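**과제 보고서: 기숙사 공용 주방의 음식물 쓰레기 발생 실태와 감축 방안**

제출일: 2024년 5월 5일
조사 대상: 니얼리(Nirley) 생활관
지도: Zuweira Asante 교수

## 1. 조사 배경

니얼리 생활관은 층마다 공용 주방을 두고 있으며, 입주생은 개별 조리 후 발생한 음식물 쓰레기를 주방 내 수거함에 배출한다. 지난 학기 생활관 운영실에 접수된 민원 가운데 악취와 수거함 넘침에 관한 내용이 반복되었으나, 배출량에 관한 기초 자료는 남아 있지 않았다. 본 조는 2월 한 달간 배출량을 측정하고 원인을 파악하여 개선안을 제출하고자 하였다.

## 2. 조사 방법

측정은 매일 저녁 수거 직전에 실시하였다. 수거함의 총중량에서 용기 중량을 제외한 값을 기록하였으며, 저울은 아이트켄(Aitken) 실험동에서 대여한 것을 사용하였다. 아울러 입주생 52명을 대상으로 서면 설문을 실시하여 장보기 주기, 보관 방법, 폐기 사유를 조사하였다. 설문은 무기명으로 진행하였다.

## 3. 조사 결과

조사 기간 중 총배출량은 793kg으로 집계되었다. 배출량은 설 연휴 직후에 가장 많았으며, 본가에서 가져온 반찬이 한꺼번에 폐기된 영향으로 판단된다. 설문에서 가장 많이 응답된 폐기 사유는 '유통기한 경과'였고, '냉장고 안에 있는 줄 몰랐다'는 응답이 그 뒤를 이었다. 조리 과정에서 나오는 껍질과 뿌리 등은 예상보다 비중이 낮았다.

공용 냉장고의 경우 칸별 사용자 표시가 없는 층에서 장기 방치 식품이 더 많이 확인되었다. 다만 층별 인원과 냉장고 용량이 서로 달라 단순 비교에는 한계가 있다.

## 4. 개선 방안

첫째, 냉장고 칸마다 호실과 보관 시작일을 적는 표찰을 부착한다. 표찰 제작비는 층당 3,000원으로 산정하였다. 둘째, 퇴실 및 연휴 전에 나눔 선반을 운영하여 미개봉 식품을 다른 입주생이 가져갈 수 있도록 한다. 릴루두라(Riludura) 생활관에서 유사한 선반을 운영한 사례가 있어 운영 규칙을 참고하였다. 셋째, 수거 시각을 저녁 식사 이후로 30분 늦추어 야간에 수거함에 남는 양을 줄인다.

## 5. 한계 및 향후 계획

본 조사는 한 달간의 자료에 근거하므로 계절에 따른 변화를 반영하지 못하였다. 또한 외부 음식 배달로 발생한 쓰레기를 별도로 구분하지 않았다. 다음 학기에는 마타(Mata) 생활관을 조사 대상에 추가하고, 표찰 부착 전후의 배출량을 같은 방법으로 측정할 예정이다. 측정 기록지와 설문지 양식은 운영실에 제출하였으며, 열람을 원하는 경우 운영실에 신청하면 된다.

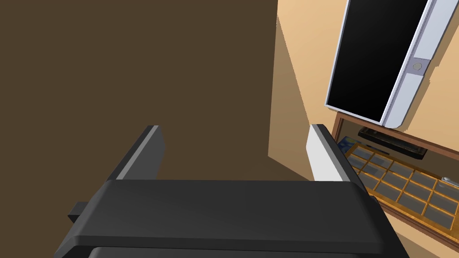
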